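From: Doina Todorova
To: clallton-automation list
Subject: Re: Open day at Petek, what did people see?
Date: 28th October

Krum Kolev wrote:
> Couldn't get away from work for the Petek visit. Could someone who went
> say whether the two-arm cell is worth a look? We have a bench where small
> parts get sorted into drawers by hand and I'd like to know if it's the
> same sort of job. Also, did they let you near it?

Krum,

I went with Jasmina and we were there most of the afternoon. They took us through in groups of seven, so there was time to ask things. You stand behind a line on the floor while the arms are powered, but Gorazd Softić, who set up the cell, let us up to the table between runs.

The job is close to yours. Small electrical parts are put out on the table and the arms pick them up and put them in a little drawer cabinet at the back. The parts are left at odd angles on purpose and there are no trays or fixtures for them.
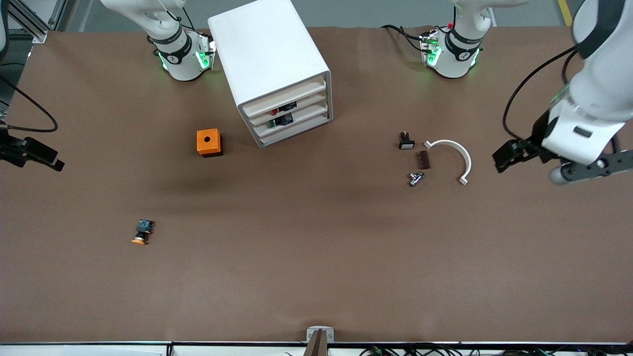
The two-arm cell at Petek, with parts out on the table and the drawer cabinet at the back.

Both arms have plain black grippers. I asked about the curved white piece, as we have similar shapes that never sit flat. Gorazd said it is one of the harder ones and they are still changing the approach angle. The push-button switch is easier if it is standing up.

Speed was the weak point. He gave around 35 seconds a part, and your people would beat that easily. They want 300 parts in a row without anyone stepping in. The best so far is 119, and that was back in May.

He would not give a price. Edem Mahama at Kinus is handling enquiries and I can pass on the address off-list.

I would say go if they run it again. Take a handful of your own parts, as they were willing to try other people's. Jasmina had some terminal blocks in her bag and they are going to let her know how those get on.

Doina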